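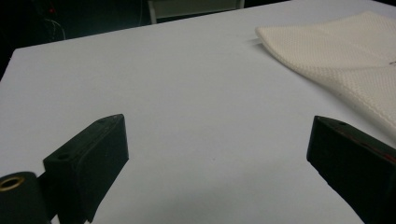 Reading time: 6 minutes

Siter: A Perception and Grasp Planning Pipeline for Folded Cloth on a Plain Tabletop

Final Report, Student Project in Robot Software
Premham Institute, Department of Computing
Submitted 1 January 2025

Abstract

This report presents Siter, a software pipeline that finds a folded cloth in a wrist-view image, estimates its outer boundary, and proposes a grasp for a two-finger parallel gripper. The project concerned software only. The gripper, its mount, and the motion controller were supplied by the department and were not modified. The main difficulty addressed in the report is separating pale fabric from a pale table, a case in which methods based on color alone performed poorly. The final version combines a local texture measure with a shadow-edge detector and a fixed mask for the gripper fingers. Results, known faults, and recommendations for later groups are given in the closing sections.

1. Background and Scope

The department maintains a shared code base, Flemley, which handles camera input, time stamps, and communication with the arm. Earlier student projects used Flemley with rigid objects such as blocks and cups. Cloth was listed in the Flemley documentation as unsupported. The present project was proposed in order to close part of that gap.

The scope was agreed at the start of the term as follows. Siter would accept a single color image from the wrist camera. It would return a mask for the cloth, a list of candidate grasp points, and a confidence value for each candidate. It would not unfold the cloth, track it during motion, or plan the path of the arm beyond the final approach. Depth sensing was excluded so that the results could be compared with those of earlier projects on the same hardware.

2. Working Conditions

All development was carried out with a white matte tabletop under ordinary indoor lighting. The image at the head of this report is typical of the input. The cloth is off-white or cream and only slightly warmer in tone than the table. It lies folded toward the upper right and runs out of view on the right side, so the software never receives a closed outline. Both black gripper fingers are in view in the foreground, and the background past the far edge of the table is nearly black.

Each of these conditions had consequences for the design. The dark background caused automatic exposure to drift between runs, and exposure was therefore locked after a short warm-up period. The fingers cast soft shadows on the table, and early versions of the edge detector returned those shadows as cloth boundaries. Small marks on the table surface, including single dark specks, were sometimes passed to the planner as separate objects until a minimum area rule was added.

3. Software Design

3.1 Overview

Siter is organized as 3 modules: masking, segmentation, and grasp proposal. Each runs as a separate Flemley process and writes its output to the shared log. A module may be restarted without stopping the others. This arrangement added a small delay but made faults much easier to locate, and the group considers the exchange worthwhile.

3.2 Masking

The camera is fixed with respect to the gripper, so the fingers occupy a predictable part of the image for any given opening width. A lookup table was prepared that holds a finger mask for each of 13 opening widths. At run time the module reads the current width from Flemley, selects the nearest stored mask, and enlarges it slightly to cover blur along the finger edges.

The table edge is found by fitting a line to the strong change in brightness between the white surface and the dark area behind it. Everything past that line is discarded. This step proved necessary in practice. Without it, pale furniture standing behind the table was returned as cloth, and cables and small indicator lights produced a large number of short false edges. The line is permitted to run at a slant, as the camera is seldom square to the table.

3.3 Segmentation

The first version of this module used a color threshold in a lightness and chroma space. It gave acceptable results only where the cloth was well lit. Toward the darker side of the table the two surfaces overlapped in every channel, and no single threshold could be found that held across the work area.

The second version made use of the weave. The test cloth has a fine, regular pattern of small dimples, while the table is smooth. A local variance filter over a 5 by 5 pixel window responds to this difference even where the colors match. Sensor noise in dark areas also raises the variance, and the filter response is for this reason divided by an expected noise level for the local brightness. The noise curve was measured once from views of the table with no cloth present and is stored with the camera settings.

The third and final version adds a shadow cue. A folded edge stands slightly above the table and leaves a thin, faint shadow beneath it. The module searches for narrow dark lines that have texture on one side and none on the other. Where such a line is found, the boundary of the mask is moved to meet it. Fold lines within the cloth have texture on both sides and are stored separately.

3.4 Grasp Proposal

Candidates are placed along the outer boundary and scored on the following terms:

Length of straight boundary near the candidate
Whether the boundary is a rounded fold or an open edge
Distance to the nearest internal fold line
Clearance between the fingers and any unmasked object
Travel from the current gripper pose

Rounded folds receive a higher score than open edges, in keeping with the group's aim of lifting all layers together. Candidates close to the image border are rejected, as the shape of the cloth past that point is unknown. The 5 candidates with the highest scores are returned to Flemley, which checks that each can be reached and discards any that cannot.

4. Supporting Tool

A viewer named Yusuf was written to inspect logged runs. It displays the input image with the finger mask, the table line, the cloth mask, and the candidates laid over it, and allows each layer to be switched on or off. It can also replay a log through a newer version of any module and mark the places where the two outputs differ.

Yusuf was not part of the original proposal. It was begun as a short script after the group lost considerable time comparing text logs by eye. By the end of the project it was in daily use, and most of the faults described in Section 5 were found with it. It is submitted together with the main code.

5. Results and Known Faults

Replay testing was carried out on logged images that had not been used during development. The outlines drawn by hand for comparison were prepared before the final version was run. The final version followed the folded edge of the cloth more closely than either earlier version, and the gain was greatest in the dimmer part of the table. Color-only segmentation remained slightly faster.

The following faults were open at the time of submission.

The noise curve is valid only for the camera gain at which it was measured. If the gain is changed and the curve is not measured again, the dark side of the table may be marked as cloth.

The texture measure depends on the weave. A smooth cotton sheet tried in December gave almost no response, and the module fell back on the shadow cue, which was not sufficient alone.

The enlarged finger mask can hide a strip of cloth when the fingers are very near it. The boundary is then drawn too far out, and the clearance score is too high. A warning is written to the log in this case, but the planner does not yet act on it.

Shadow under the inner edge of a finger may join with shadow under the cloth when the two are close together. The module then reports one long edge with low confidence.

6. Recommendations

A later group should first make the planner respond to the finger mask warning. The change is limited to one function, and a failing test has been left in place for it. Measurement of the noise curve should be made part of the Flemley startup routine so that it cannot be skipped. Wider work on smooth fabrics would probably require either a second view or a depth sensor, and should be treated as a separate project.

The lookup table in the masking module could be replaced by a model of the finger shape. The group examined this and set it aside for lack of time. Notes on the attempt are kept in the masking folder of the repository.

7. Materials Submitted

Source code for the Siter modules, with tests
Source code for the Yusuf viewer
Finger masks and noise curve, with the scripts used to produce them
Logged images and hand-drawn outlines used in replay testing
Installation notes for the current release of Flemley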